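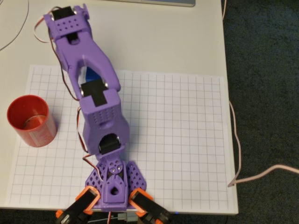 The Clistwood paper mill opens its doors to the public on one day a year and keeps them shut on the other 364, which may explain the state of the parking lot on 1st March. I left the car in a field belonging to someone's uncle and walked the rest.

Visitors get a sticker, a hairnet and a guide. Ours was Esi Dankwa, who has worked in the finishing room long enough to talk over a running cutter without raising her voice. The rest of us caught every second sentence. From those I learned that the mill makes writing pads, ledgers and a stiff cream card that wedding people like, and that something about the river is either very good or very bad for the pulp.

The beater floor comes first. It smells like a wet dog that has been reading the newspaper. You stand on a metal walkway over a vat of gray soup, and a sign asks you not to drop your phone in it. A boy in front of me asked how many had gone in. Esi said 2 since June, and that the paper came out fine.

Then the long machine, which everyone had come for. Soup goes in at one end and a sheet comes off the other, and in between you walk beside it for longer than seems reasonable - past the wire, past the felts, past the drying rolls, where my glasses fogged up and I missed a section. Yayra Akpalu, who runs it, let the children feel a damp strip pulled from the edge. Several adults pushed in and felt it too.

I liked the ruling room best. An old pen-ruling machine called the Tetteh draws lines on ledger sheets with a row of little nibs, and it does this at the speed of a person buttering toast. The modern press next door would finish the same order before lunch. The Tetteh still gets the ledgers, on the grounds that two customers can tell the difference and both complain in writing.

Lunch was a cheese roll. The shop takes cash only and sells offcuts by weight, so I came home with more cream card than I have friends to marry off. The tour is free, the last group goes in at three, and the uncle wants his field back by five.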